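Section 4: Your First Soup in the Vidska Blender

Now for the fun part! Cold soups are the best way to get to know your Vidska, and this carrot and ginger one (from our tester Fadwa Ghoneim) comes out silky every time.

1. Set the base on a level surface and press down until the feet grip.
2. Add 341 g of cooked, cooled carrots, then the ginger.
3. Pour in cold stock up to the 900 ml line. Don't go past it!
4. Lock the lid, start on Low, then turn up to High for 70 seconds.

CAUTION: Never put boiling liquid in the jar. Steam can push the lid off.

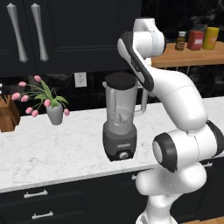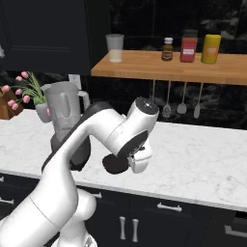
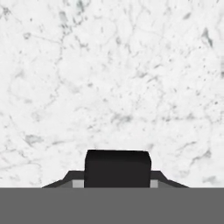

Cleanup is quick, and you can start while the soup chills. Half fill the jar with warm water, add one drop of dish soap and run it on Low. Then look over your counter. On white marble with gray veining, a small splash can hide among the darker flecks, so wipe the whole top with a soft damp cloth. Carrot and turmeric can stain stone, and so can lemon, which dulls the polish.

NOTE: The blade ring is part no. 91. Hand wash only.

5. Dry the jar upside down with the lid off.
6. Store the soup covered in the fridge and stir before serving.

Sauces and nut butters are in Section 5.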